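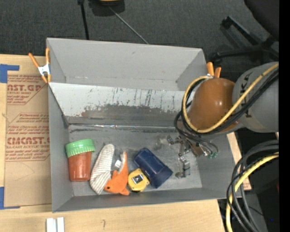 Introduction to Game Design
Handout for unit 2: Seasons, add-on content and the price of returning

Read this handout before the seminar. Bring your own notes on one game which you have played for longer than a month.

1. Terms

A season is a limited period in which all players begin again with a new character. The old characters are not deleted, they stay in a separate part of the game. When the season ends, the seasonal character moves to this separate part with most of its equipment.

An add-on is content which the player buys one time and keeps. It can be a new class, a new map or a story chapter.

A pass is something between the two. The player pays for the right to earn rewards, but must still play to receive them. Students often mix up the pass and the add-on in the written work, so please be careful with this.

2. Why start again?

In an action role-playing game the character becomes stronger with every hour. After some weeks the strongest enemies are easy and new equipment brings very small improvements. The designer can add a harder level, but then the same problem comes back one step higher. Starting again removes the problem for a time. It also puts the new player and the old player on the same line, at least for the first evening.

The cost is paid by people with little free time. Yolotzin Ventura wrote in her essay last year that a season "feels like a library book which I must return before I reached the middle". I still use this sentence in class, as it shows the matter better than my diagrams.

3. Case: Gevside

Gevside is a dungeon game for one to four players, made by the studio Jenero. In its first version every season lasted 11 weeks and had its own story, which disappeared afterwards. Players who came later could not see it at all.

With the second add-on the studio changed two things. The old season stories were put into the main game, free for everybody. The new enemies and the new town, Bainbridge, were sold as an add-on at the price of 24 euros. Many players were satisfied with the first change and angry about the second, although both were announced on the same page.

Look at these points when you prepare the case:
- Which parts of the old seasons can a player without the add-on now use?
- How does the game tell him that a door in Bainbridge is closed for him?
- Is the add-on needed for playing together with a friend who owns it?

Juraj Pešek has looked at the third point in his thesis. A copy is in the course folder, chapter 2 is enough.

4. Written task

Write one page on a season system of your choice. Describe what the player keeps, what the player loses, and what is sold. Please do not write a review. Whether you like the game is not important here, but a short remark at the end is allowed.

Hand in through Werkus until the end of April. Questions about the marks go to Wendy Garside, questions about the text to me.

Edin Kneževič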